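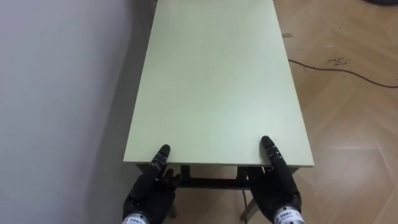 Five days on the bike and I am still hungry. My legs have recovered more or less, but I wake up at four in the morning and go to the kitchen for bread and honey, like a thief.

I promised my sister that I would write down how was the Semcombe tour, so here are my notes before I forget everything. For those who do not follow amateur cycling, it is a small stage race for club riders, held every July in the hills behind the town. We started 132 riders. Our team, Skanden, came with six, and all of us work normal jobs.

The first stage was flat and I did not enjoy it. There was crosswind from the dairy farms and I was too far back when the bunch split. Nazma Sheikh came back for me, which cost her a good place, and I have already apologised to her many times. She says it was her decision. I think she was a little bit angry until dinner.

On Tuesday came the climb to Prirnia. I had studied the profile for weeks and wrote the gradients on a piece of tape on my stem, but the rain took the ink in the first hour. So I rode by feeling. I stayed on the wheel of Kumudini Wickramasinghe from the Siriwardena club, who climbs without moving her shoulders at all, and I tried to copy her. With two kilometres to go she stood up on the pedals and I never saw her again until the car park. I finished eleventh. It is my best result in a mountain stage, and I called my mother from the top before I even put on my jacket.

The time trial I will skip. I had the wrong gloves and a bad morning.

The fourth stage was the one everybody is talking about. Tania Saha attacked from the neutral feed zone exit, and some riders thought this was not polite. The rules permit it, I checked. She held forty seconds until the last roundabout, where Nobuhle Modise led the chase and closed everything by herself. I have watched the sprint again on the organiser's page and I still cannot understand how she had legs left to take second. I was in that group too, but only as a passenger.

Our mechanic, Eustaquio Tovar, worked every night until late. On the fourth evening he found a crack in my rear wheel which I had not noticed. He lent me one of his own wheels, older and heavier, and told me to stop looking at it. I stopped looking at it and the last stage went fine.

In the final classification I am 23rd. Nazma is ninth, and without the first stage I believe she would be higher.

For next year I want to learn to eat earlier in the stage and to ride closer to the front when the road turns. I also have to buy gloves. If somebody in the area has a rear wheel for sale, 28 spokes, any colour, please write to me.

Filed under: Racing, Club Life
2,648 views · 5 comments · 2 shares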